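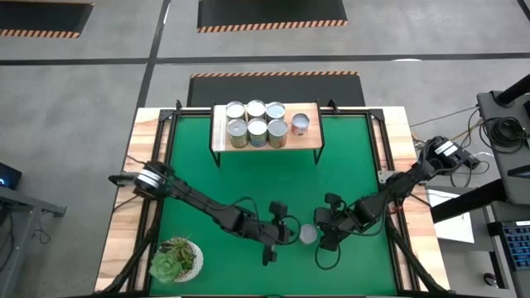

Clilbridge Community Board > Giving & Local Causes > Has anyone checked out the Farina appeal?

marrow_lane
Third letter since April asking for money for the family on Prindus Road. Dad can't work, two kids, boiler gone. Very sad if true. The letter says 316 households have already given. Given what? And who's holding it?

Tess_K
I gave 46 dollars. They sent a receipt within the hour. Not everything is a scam, marrow.

marrow_lane
Never said scam. A receipt tells you they got your money. It doesn't tell you the family did.

oldferry58
Farina takes a cut for "outreach." I asked how much and was told 80 cents of each dollar goes to the family. Asked to see that in writing and heard nothing back.

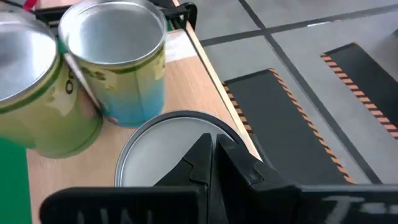

And I asked twice, the second time by certified mail. If the number is good, put it on the letter.

Tess_K
Small outfits are bad at paperwork. My church was the same for years and it did plenty of good.

quillback
With respect, your church wasn't mailing strangers a photo of somebody's kids. That part bothers me more than the 20 cents. Did the parents agree to it?

Tess_K
Saodah Harahap runs the appeal and she's met them. She told me they signed off on everything.

quillback
So she says. I'd still like to hear it from someone who isn't raising the money.

marrow_lane
Same. The Erkelham fund posts its bank statements every quarter - dull reading, but I give there and don't lose sleep.

oldferry58
Erkelham turned my sister down over a missing form, so they're no saints either. Tess, if you talk to Saodah again, ask about the boiler. A plumber's invoice would do for me.

Tess_K
Fine, I'll ask. I'm still not asking for my money back.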